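Search this site Go

Print this page | E-mail to a friend

BAGGING UP: THE EDIRINE BENCH KIT
Mar 22, 2023

Two arms, one rail, a table you could fit in a box room. Jestness sells the Edirine as a kit, 22 parts bags and a printed manual, and wants small shops and colleges to buy it. Price as reviewed: £816. Arms come part-built, thank goodness. Cabling is your problem.

Took me 4 evenings. The manual skips the bit on cable lengths and the wrist screws are tiny. Bring a magnet.

Packing is the job Jestness pushes hardest, so crisps and a paper carrier it is. Soft, slippy, noisy stuff. Hard for any gripper. 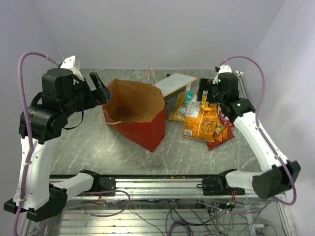
One arm at the bag's rim, the other in the snacks.

Teaching it is slow going. You guide the arms through the job, save, do it again. Jestness suggests 300 goes before you let it try alone, and I'd beleive them. Software is fine. Plain menus, a decent undo, one crash since January. Spare fingers cost extra, which is a bit cheeky.

Paper bags are the real test. No stiffness to speak of, and a carrier on its side is a diffrent task from one standing up.

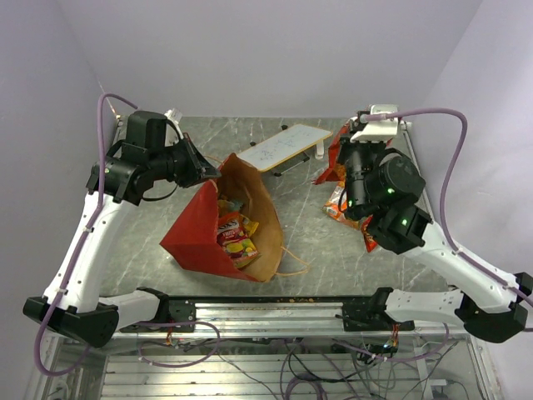

Dovhaniuk, who bought the same kit for the Plomham workshop, reckons the arms are worth the money but the support line isn't, and would wait for the next version of the manual.

Fair enough. I'd still buy now, if you've got the evenings. Longer cables in the box next time please.

Print | E-mail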